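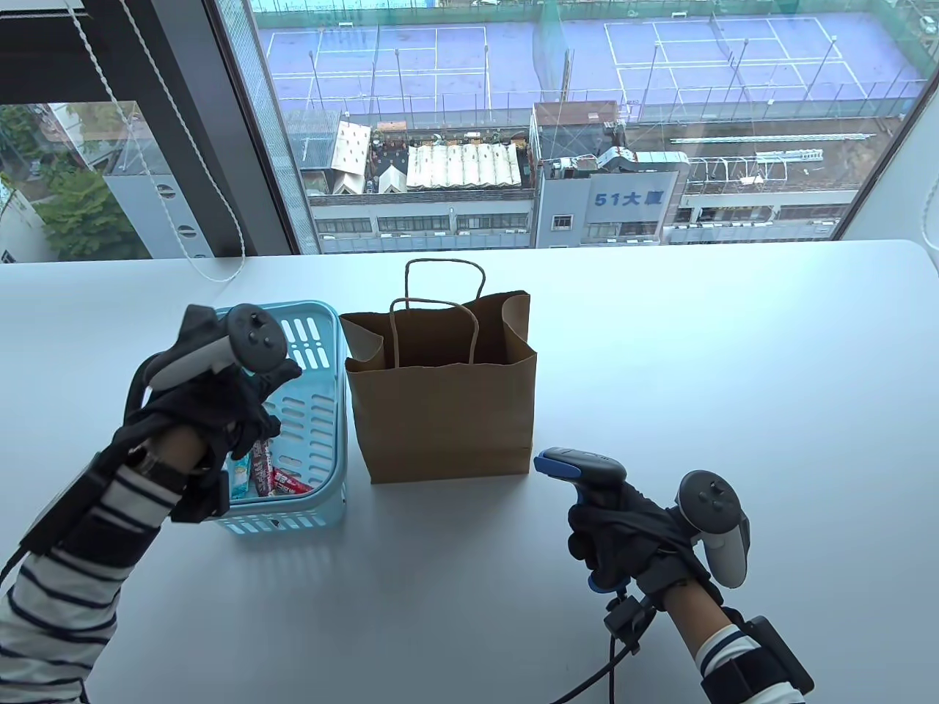

Snacks in the blue basket, with a paper bag next to it on the white table.

Benedetta Amato has packed snack bags for guests for seven years. She started at Florora, a small guesthouse, and now she prepares them for the visitors of Clovov, a shared office with 56 desks. I met her there to ask how a person can think so much about a paper bag.

"First you must see everything," she told me. "If the snacks are in a closed box, you take what is on top and you forget the rest. In a basket with holes I see the color of every package, also from the side."

She likes paper bags with twisted handles and a bottom that stands by itself. She opens the bag fully before she touches any food. "If it stands, I have my hands for the snacks. If it falls, I change the bag. I don't fight with it."

Her order is simple. Heavy things go down first, then flat packages along the side, and chips at the end. I asked if guests notice this. She laughed. "They notice when the chips are broken. Then they write to Toshio."

Toshio Hirano is the manager of the office, and he orders the supplies. Last year he bought 1,869 bags, and he would like to buy fewer. In May he wants to ask guests to bring their bag back for the second day.
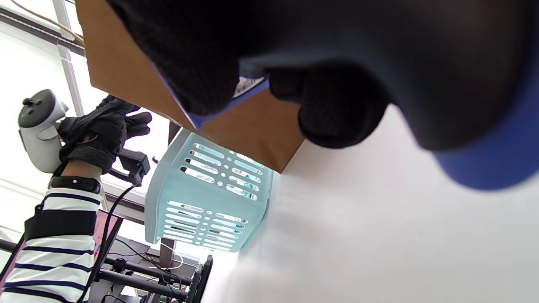 A cardboard box and a pale green basket, seen from below.

Boxes are a different matter. Benedetta keeps a box if its corners are still strong, and she uses it for the things which don't fit well in a basket. "Toshio says I keep too many. Maybe he is right. But when fruit comes, he asks me for a box."

The baskets she washes every 14 days, with warm water and an old toothbrush for the holes. Crumbs stay in the corners, and she doesn't like to find them later.

Before I left, I asked what she puts in a bag for herself. "Crackers, one apple and something with chocolate," she said. "And the chocolate I eat before I close the bag."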